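Plorkia Sunday Football Association
Minutes of the winter general meeting
21 Dec 2024, upstairs room, Soylu Sports Hall

Chair: Zerrin Gündoğdu
Minutes: Songül Kocabaş
Clubs represented: Ameck Rovers, Costurero, Soylu Athletic, Plorkia Town Reserves, Harbor Wanderers (from item 3; parking)
Apologies: Old Millers. Quarry Lane sent neither a delegate nor an apology, as is their custom.

1. Minutes of the June meeting
Approved after one correction. Costurero's delegate did not "storm out" in June. He left at a normal speed, and the minutes now say so.

2. Winter break
The break will run four weeks instead of three. Ameck Rovers asked for five, on the grounds that half their midfield goes abroad to see family and the other half may as well. The chair pointed out that five weeks would push the cup final onto the same weekend as the regional tournament, when both goalkeepers in the league who can kick a ball past the center circle will be away. Four weeks carried, one against.

3. Pitch fees
The hall has put the hourly rate for the artificial pitch up to 70. Soylu Athletic wished it recorded that the floodlight behind the north goal still goes off during corners. The chair has written to the hall twice and received, in answer, a brochure for the climbing wall.
The clubs agreed to pay the new rate until the end of the season and to raise the floodlight again in person.
Harbor Wanderers arrived here and asked to have item 2 repeated. It was repeated. They also wanted five weeks.

4. Transfers and registration
A long item. Three players turned out for two different clubs in the fall, one of them on the same day. The player in question told the chair he thought the second match was a friendly. It was a cup quarterfinal and he scored in it.
Decided:
Registration closes on the Thursday before a match, at eight in the evening.
A player may change clubs once in a season, with a signed note from the club he is leaving. Text messages containing only a thumb will not be accepted as a note.
The quarterfinal result stands. Costurero disagreed with this and will go on disagreeing with it by email.

5. Referees
The match fee for referees goes from 145 to 200, home and away clubs to split it evenly. Plorkia Town Reserves asked whether the fee could be linked to performance. The chair asked whether the Reserves would like their own fees worked out the same way, and the question was withdrawn.
Two new referees have passed the course. Clubs are asked to let them get through at least a first half before offering guidance.

6. Accounts
Balance in hand is 625, before the new nets. The nets have been ordered. Ameck Rovers asked what was wrong with the old nets and were invited to look at the old nets.
Fines from the fall are still owed by two clubs, both of whom were in the room and studied the ceiling.

7. Post-match food
The home club will go on feeding the visitors. Complaints had been received about the standard, which ranges from a proper lunch at Soylu to a shared bag of chips elsewhere. After a discussion longer than the one on the accounts, it was agreed that there should be bread, something to put on it, and a hot drink. Harbor Wanderers asked if soup counted as a hot drink. Left to the next meeting.

8. Format of the spring cup
The chair proposed replacing the two-legged semifinals with single matches at the ground of the club drawn first, going straight to penalties if level after ninety minutes. For: fewer fixtures in the mud. Against: Costurero, who have lost on penalties three seasons running. Carried by one vote. Written comments are to be attached to these minutes.

9. Any other business
The lost corner flag has been found. It was in the corner.
Meeting closed when the hall turned the heating off.

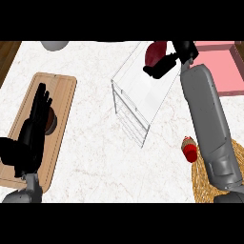 Costurero's written comment on item 8 was that a single match at somebody else's ground is no semifinal at all, that the draw should at least be made with every club present, and that if penalties must come they would like extra time first, "even ten minutes, even in the mud."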